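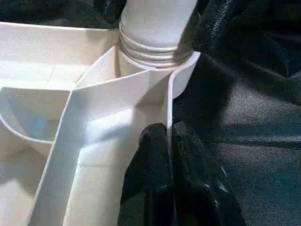

I have never trusted furniture that comes in a box with no screws. The people who sell it talk about "tool-free assembly" as if tools were the part everybody hated, when most of us were perfectly happy with a screwdriver and only hated the missing bag of bolts.

My sister-in-law, Vitória Garcia, bought a Flustow plant stand last August and I was called over to help put it together. White plastic, a base with a lot of little walls in it, a post that was supposed to turn into a collar and stay there. The leaflet promised two minutes. We gave up on the leaflet after 19 and just leaned on the thing until it clicked. It has wobbled ever since. She says it doesn't wobble, but she has also moved the heavy fern to the floor.

I know the case for molded plastic. It's light, it wipes clean, it won't rust on a balcony. My neighbor Sérgio Barros sold housewares for years and he still argues that a well-placed rib of plastic is stronger than it looks. Fine. A thin wall standing on edge does stiffen a flat floor, and if you run several of them into one hub you can spread a load pretty well. I'll give him that much. What he skips over is that all of it depends on the joint, and the joint is usually a plastic thread in a plastic socket. Cross it once and you'll be thinking about it every time you set down a full watering can.

Then there are the compartments. Turn over almost anything white and molded and you find wedges and channels and rounded pockets, and somebody in marketing has decided that a few of them are "storage." Storage for what? I have owned a Kalniņš desk caddy with a pocket so narrow that the only thing it ever held was dust, and I had to get it out with a cotton swab. A pocket should be as wide as two fingers or it shouldn't be there.

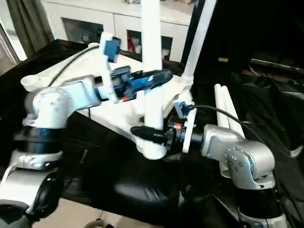 The other thing I doubt is the claim that these pieces can be taken apart and put back together as often as you like. Borghild Sæther, who reviews home goods for our neighborhood newsletter, wrote that her Hakari shelf was "rated for 2,000 cycles." Rated by whom? Did someone sit at a table with a cloth on it, so as not to scratch the finish, and twist the same post in and out 2,000 times? Maybe so. I'd like to see the post afterward. Mine got loose on the second move, and I'm careful.

I'm not asking for oak. I don't want to pay for oak or carry it up the stairs. What I'd pay a few dollars more for is a metal insert where the post goes in, one flat side on the part so I know which way it faces, and a drawing that shows the bottom as well as the top. The old Stascombe side tables had all of that and they were cheap. I still have two, one under the phone charger and one in the garage with paint on it, and neither has ever needed a folded piece of cardboard under it.

Vitória's stand has had its cardboard since September.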